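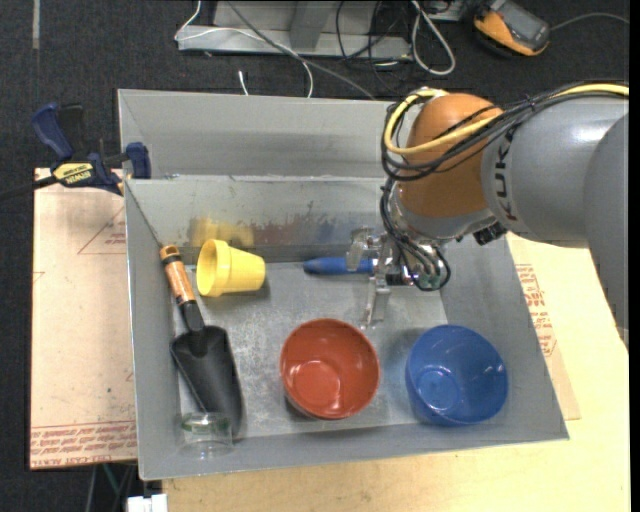
No. 22

Home | Club Log | Parts Bin | About Me

Clearing the bin, week whatever this is

So the summer robotics club is still going, and I am still the person who stays late to sweep up. I promised an update after the Radomberg open day and then didn't write one, sorry! Short version is that we signed up for the Khaemba Challenge, the picking one, and now our lives are all about getting junk out of a metal bin.

The rules say mixed household stuff, and they don't tell you which stuff. So we raided our kitchens and garages. The current lineup has a garden trowel, a yellow flowerpot-ish cup, a small clear glass, a blue pen sort of thing, and two bowls, one red-orange and one blue. I love the bowls. Bowls have a rim and a rim is a gift. The glass I would happily throw in the lake (our depth camera looks straight through it and reports a nice flat bin floor, thank you very much).

The pen is where I've spent most of my week. It's skinny, it likes to end up along the back wall, and the fingers have to go in on either side of it with hardly any room behind. The KUKA has plenty of reach for that, so the trouble is all in my approach angle. I had it coming straight down for ages. Now I tip the wrist so the fingers point left and down, which looks a bit like somebody feeling for keys behind a couch, and I like it a lot better.

Our planner is called Vutham (long story, involves a typo) and it keeps a log of every attempt. We're up to 3,731 lines in there, and I've read way too many of them. Some 88 are me forgetting to open the gripper first. I've added a check for that now!

Things I still want to do before the Andex round:

- slow the last bit of the descent near the walls
- try the trowel by its handle when it's leaning in the corner
- tidy the cables at the wrist, they sag more than I'd like
- re-tighten the IRWIN clamp, and then check it again

We get 3 runs per team and the best one counts. Next post will probably be about the glass, if I'm still speaking to it.

Posted 14 August 2019 | Contact | © Club Log | Back to top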